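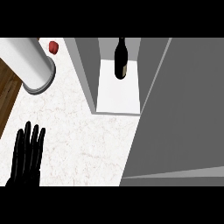

karst_line replied:
The count is not the problem. The petition needed 1,644 valid signatures and the clerk certified 1,647. A margin of three is thin, but it is a margin, and the charter has no provision for a recount of a petition once the certificate is issued.

ferrygate wrote:
My point was narrower. The certificate covers signatures. It does not cover the wording on the sheets, and the Nidwood sheets left out the paragraph on transfers between facilities. If a court finds that the omitted text was material, the whole Nidwood batch goes, and then you are well under the threshold.

2 min read

karst_line replied:
Material to whom? The petition asks for one thing: that people serving sentences from Adus be held at the Adus facility instead of Trisetti. The transfer paragraph only describes the procedure the province would use. It was on the reverse of the other sheets and I doubt many signers turned them over.

ferrygate wrote:
Whether they turned them over is not the test. The test is whether the text was available to them at the time of signing. On the Nidwood sheets it wasn't.

oldquay7 wrote:
I was at the march in August. The lead banner said "Serve the sentence near home" and had nothing on it about procedure. The police figure was 800. The organizers gave a higher one and then stopped repeating it. Most of the people I walked with were relatives who make the trip to Trisetti and back in a day, which means leaving before 5 a.m. for a visit of 20 minutes. That is the policy being argued over. The paragraph on the back is a side issue.

msp_observer wrote:
The visit length is set by the facility, so moving people to Adus doesn't change it automatically. Adus has fewer visiting rooms. I support the transfers, but the campaign has been loose on this and the province will use it.

oldquay7 wrote:
It changes the travel. Nobody in the campaign said it would change the visit.

msp_observer wrote:
The second leaflet did. "Longer visits, closer to home." I still have it. The later printing drops the first two words.

oldquay7 wrote:
Fine, I had only seen the later printing.

ferrygate wrote:
Back to the procedural question. Has anyone read the Sakai decision? Similar petition, similar defect, different subject (harbor fees). The court there struck only the defective sheets and left the rest standing. It also refused to let the organizers collect replacements after the deadline. If that reasoning carries over, the vote is off until next year at the earliest.

karst_line replied:
I have read it. Sakai turned on a dollar amount missing from the sheets, so signers didn't know what they were asking for. Here the request is complete on the front page. I would expect a judge to distinguish the two. Also, the challenge has to be filed by a registered voter in the district, and so far no one has put their name to one.

ferrygate wrote:
The filing window is still open. I agree the facts differ. I don't agree that the difference is large enough to plan a vote around.

tallow_and_pitch wrote:
Does the provincial government have to do anything if the vote passes? I thought it was advisory.

karst_line replied:
Advisory, yes. The assembly has to debate it and publish a written response. It doesn't have to transfer anyone.

tallow_and_pitch wrote:
Then I'm not sure why either side would spend money on a court case.

msp_observer wrote:
The written response would have to state the reasons for the current policy, and the department has avoided doing that in any form that can be cited later.

We use cookies to keep you signed in and to measure traffic. By continuing to use this forum you accept our cookie policy.

ferrygate wrote:
I'll post the docket number if a challenge is filed. The clerk's office updates the list at 4 p.m.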